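May, bench notebook, complaint coding for the Loltgate infusion line

09:40. Picked up the vigilance backlog where it was left. The export from Aditz has 250 complaint records for the Loltgate pump set, all closed, all with a free-text narrative. Aim is to recode them against the current event terms and see whether the old reportability calls still hold. I am not reopening any file today, only marking.

Coding rules as used this morning:
One primary device term per record. Second term allowed if the narrative names two separate faults.
Patient outcome coded from the clinician's text, never from the sales rep's note.
"Alarm" by itself goes to alarm, unspecified. Do not guess occlusion.
If the narrative says "no harm" but also reports a stopped infusion, flag for second read.

11:15. First pass done on the occlusion and alarm groups. 44 records flagged for second read. Most are the stopped-infusion type. The old form had one tick box for harm and no field for delayed therapy, so a pump that quit partway through a dose and was swapped out reads the same as a scratched case. That explains a fair part of the mismatch with the hospital-side reports.

Duplicates are worse than expected. The Esfahani distributor sent its own report for events the hospital had already filed, with a different event date (date received, I think). Matching on serial number plus lot catches them. Matching on date does not. Removed 14 as duplicates and kept the earlier file number in each case. List is in the folder under the merge sheet.

Open point: three of the merged pairs disagree on outcome. The distributor says "patient monitored", the hospital says "intervention required". Kept the hospital wording and noted the other in the comment column. Regulatory should confirm before this goes in the periodic summary.

13:30. Started on the labeling side. The warning about tubing height moved from the front panel insert to page 58 of the manual when the booklet was reset. No change record found for the move, only for the new typeface. If that holds, the file has a gap: the risk table still cites the panel insert as the control for free flow. Need the superseded insert from Sirorport archive. Request sent, no answer yet.

Checked whether complaints went up after the move. Can't tell from this set. The lot-to-booklet link was not kept, and shipment dates overlap for both versions. Do not put a trend claim in the report on this basis.

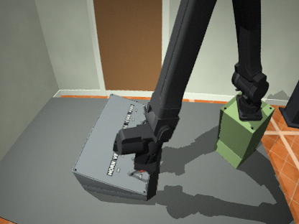
Simulation view, arm on green pedestal, control box on the floor.

15:50. Second read on the flagged records, first half. Agreement with the old reportability decision is good where the narrative came from a nurse or a biomed tech, poor where it was taken by phone. Phone records tend to have the fault and the time but not what happened to the patient. Proposed change to the intake script: ask for therapy status at the time of the fault, then outcome, then the device question. Current script has them in the reverse order.

Two records mention a damaged door latch with the set still running. Coded as mechanical, latch. Check against the field notice wording before assigning a second term.

To do:
Finish second read.
Chase Sirorport for the insert.
Ask Aditz to add lot number to the standard export, currently a manual pull.
Update risk table reference once the insert is in hand.
Lock the merge sheet before anyone sorts it by date again.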